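What Do People Throw Away When They Think It's Recyclable?
Final report, Introduction to Research Methods
Amra Pavlović
March 2023

Why I picked this

My roommate and I had the same fight every week for a whole semester. She rinses everything, peels the labels, and flattens the boxes. I was (past tense, I'm better now!) the person who dropped a yogurt cup with yogurt in it into the blue bin and felt great about myself. When this class asked for a topic "from your own daily life that you can measure," I already had one sitting under the sink.

So the question I started with was: how much of what goes into the recycling bins in my dorm should really be there? Then my instructor wrote "and so what?" in the margin of my proposal, and the question grew a second half: does a better sign change anything? I'd read a bit about sorting signs and most of what I found said people look at a bin for maybe a second before they let go of whatever they're holding. A second isn't a lot of reading time. Our signs have two paragraphs on them.

What I did

I worked with the bins on two floors of the same building, third and fourth. Same layout, same kitchen, same kind of students as far as I could tell. The third floor kept the old signs, meaning the laminated page with all the text. The fourth floor got new ones that I made myself, with big drawings of the things people really throw out in our building: soda cans, pizza boxes, takeout cups, plastic forks. Housing let me do it as long as I used the painter's tape that doesn't pull off the paint.

Before any of that I ran a short survey. I handed it out at the dining hall and in two of my lectures and got 199 usable answers. (A few more came back, but somebody had filled in three of them with the same joke, so I left those out.) The survey listed twelve items and asked people to check where each one goes: recycling, compost, trash, or "no idea." I put "no idea" in on purpose. On my first draft I hadn't, and my friends who tested it just guessed, so I couldn't tell a confident wrong answer from a coin flip.

Then came the part my mother still doesn't want to hear about, sorting the bags. I did it over two weeks in May of last year, in the loading area behind the building, in gloves and an old raincoat. Every item got a tally mark in one of four columns: belongs here, belongs here but dirty, belongs in another bin, and a last column I labeled "why." All together I sorted 1,332 items from both floors.
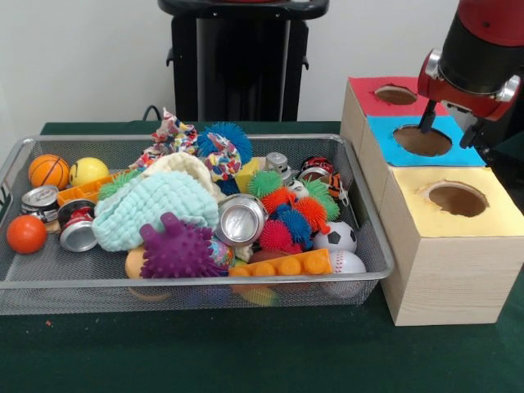
Figure 1. Mixed items in a wire-mesh tray, with three boxes that have round holes cut in them.

The shape of the opening is something I wish I'd paid attention to from the start. Our building has the same wide flap on every bin, trash and recycling alike, so nothing about the bin slows you down. A small round hole makes you look at what you're holding. You can't shove a pizza box through it, and you're going to feel a little silly trying. Signs were the only thing I was allowed to change, so I can't say anything about openings from my own data, but if I did this again I'd beg Housing for one set of different lids.

What the survey said

People were very sure about cans. Almost everyone checked recycling for an aluminum can, and hardly anybody picked "no idea." Cardboard was close behind. After that it got messy fast. The paper coffee cup was my favorite, because the answers split nearly down the middle, and in our town it goes in the trash on account of the plastic lining. The lid is a different story, so one drink means two bins, and I get why people give up.

Greasy pizza boxes were the other big one. Lots of people said recycling, and a good number wrote notes in the margins, like "if you tear off the bottom??" (That's the right answer, by the way. The clean top can be recycled here and the greasy bottom goes to compost.)

I also asked how often people look at the sign, and most said "sometimes" or "always." I don't totally believe it. I spent a few lunch hours doing homework near the third floor bins and I saw a lot of people look at their phones.

What the bags said

Of everything I sorted, 191 items went in the dirty column. They belonged in recycling, but they still had food or liquid in or on them. Peanut butter jars are the worst offenders, and I say that as someone who had to hold them. Another 200 items belonged in a different bin altogether. A lot of those were coffee cups, plus plastic forks and a surprising amount of clothing. Socks, mostly. There was also a whole throw pillow.

The fourth floor, with the new signs, had fewer wrong-bin items than the third floor in the first week. I got really excited and texted my roommate a picture of my tally sheet. In the second week the two floors were a lot closer together. The dirty column barely moved on either floor the whole time.

So here's how I read it. The drawings helped with the "which bin" problem, at least while they were new. They did nothing for the rinsing problem, and I guess that makes sense, since my drawings showed a can and a jar but didn't show anyone washing one. The sink is also about thirty steps from the bins on both floors. I wouldn't walk back either, to be fair to everybody.

Things that went wrong

The sorting took way longer than I planned. I had budgeted an hour a day and it was closer to two and a half, and by the end I was rushing. I went back and rechecked one bag from the second week and found a few items I'd put in the wrong column, so there are probably others.

Two floors is a tiny comparison. If one person on the fourth floor happened to be a super careful recycler, she could've thrown off my numbers all by herself. I also told my own friends what I was doing, and two of them live on the fourth floor. I asked them to act normal, but one of them started rinsing her cans and waving them at me in the hallway.

And the timing wasn't great. The second week ran into the start of move-out, when people throw away everything they own (see: pillow). I left that week in because it was half my data, but I'd pick a quieter month next time.

What I'd do next

I'd like to run it longer, maybe a full semester, and swap the signs between floors halfway through. That way, if the difference follows the sign, I can trust it more. I'd add a drawing of a faucet. I'd also put a small sign right at the sink, where people still have the jar in their hands, and leave the bins alone.

I'd change the survey too. Twelve items was fine, but I should've asked how long people have lived here. A few students told me their hometown takes coffee cups, so they weren't being careless at all. They'd learned a different set of rules and nobody had told them ours. A one-page list in the move-in packet would cost Housing pretty much nothing, and I've already sent them my drawings in case they want to use them.

Thanks to the building staff who saved the bags for me and to everyone who filled out a survey in the lunch line. My tally sheets and a blank copy of the survey are in the appendix. The raincoat went in the trash, which is the correct bin for it in our town. I checked.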